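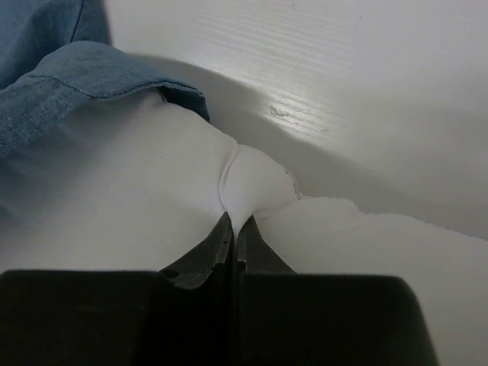
Chapter 7
Learning from Corrections

If you've come straight from the last chapter you'll remember that we left our two arms with a perfectly respectable policy, trained on demonstrations, that could pick up a cloth and then had very little idea what to do with it. I've been in that spot more often than I'd like. The temptation (and I gave in to it for most of a winter at Skerkier) is to go and record more demonstrations. We got to 1000 of them. The loss curve looked lovely and the folding was as bad as ever.

What I want to do in this chapter is talk you through the method that got us unstuck, which we called Pleta. The idea is simple enough to say in one breath – you let the policy run, a person watches, and when it starts going wrong the person takes over, puts things right and hands control back. You then train on those takeovers and give them more weight than everything else. Much of the chapter is about that word "weight", so don't worry if it sounds vague for now.

Cloth is a good thing to learn this on, because cloth is so rude! A wooden block has a position and an orientation and that's more or less your lot. A piece of fabric can be crumpled in more ways than you could ever show, and if one layer is lying over another the robot has to choose which of them to take hold of before it can do anything useful.

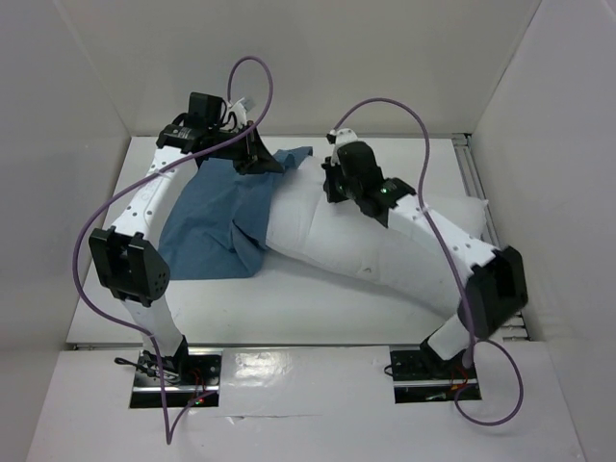 And a bad grasp early on tends to ruin everything that comes after it. If the left gripper takes two layers where it wanted one, the right gripper then finds itself somewhere the demonstrations never went, and its next move is a guess. You met this in Chapter 2 as compounding error. With two arms it's worse, as each arm is part of the other one's surroundings, and I'd ask you to keep that in mind when we get to the equations in Section 7.3.

There is a fair argument about when the person should step in. I used to tell my operators to wait until the grasp had clearly failed, on the grounds that you want the policy to see its own mistakes. 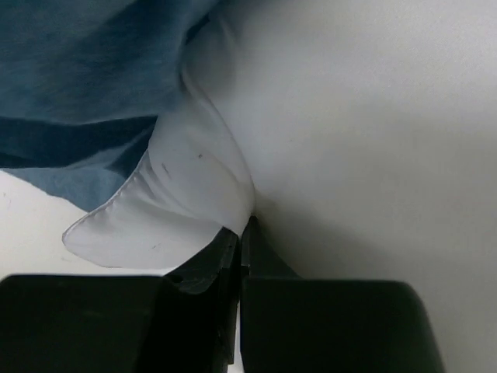

Lauri Laitinen thought I had this the wrong way round, and wrote in the margin of my draft that a late correction mostly teaches the robot how to tidy up, while an early one teaches it where to pinch. We went back and forth on it all through October. Section 7.2 sets out both schedules side by side so that you can make up your own mind, and the exercises ask you to try them in simulation before you go anywhere near real fabric.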